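Does a Plastic Bag Ban Change What People Carry Home?
Final report, Introduction to Urban Studies, Gultano Community College

Summary

The town of Abernathy stopped its grocery stores from giving out free thin plastic bags in August. The town website says the rule has been "a clear success." We wanted to see what that claim was based on. As far as we can tell, it is based on checkout sales of thin bags, and checkout sales of thin bags will of course drop when stores are no longer allowed to hand them out.

Our question was a different one: did people in town end up with less plastic at home?

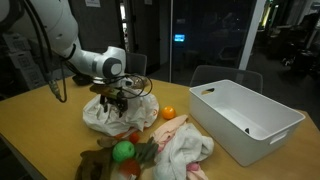

By Soledad Dunleavy and Vichien Inthanon
Submitted 10/27/20

Method

We handed out 70 paper surveys outside two stores, Britora Market and the smaller Merkusier Foods on the east side. We got 52 back. That is a decent return, but people who stop to fill out a survey about bags are probably people who already care about bags, so we would not trust our numbers very far. We also asked both store managers for sales records. Britora gave us theirs for trash bags. Merkusier did not answer our emails.

What we found

Most people who answered said they used fewer thin bags than before. Most of the same people also said they used to line their bathroom trash cans with them, and that they now buy small trash bags for the job. Britora sold 700 boxes of small trash bags in the first month of the rule. The manager told us that was high for the time of year, but she could not find last year's figure, so we only have her word for it.

The reusable bags are a second problem. The town gave away 3000 of them at the start. Several people wrote on the survey that they had a pile in the closet and kept forgetting to bring them to the store. A heavy bag has to be used many times before it beats a thin one, and one that sits in a closet never gets there - we did not see this mentioned anywhere on the town website.

Problems with our work

We had no survey from before the rule, so every "before" answer comes from memory. One question ("Do you use less plastic now?") was badly worded and pushed people toward yes. Vichien wanted to drop it. We left it in the appendix but did not use it in our results.

We also did not weigh anything. A real answer would need household trash weighed before and after, and we did not have the time or the permission to do that.

Where this leaves us

We are not saying the rule failed. We are saying the town has not shown that it worked, and neither have we. If the council wants to extend the rule to restaurants next year, it should get trash bag sales from every store in town first, including Merkusier.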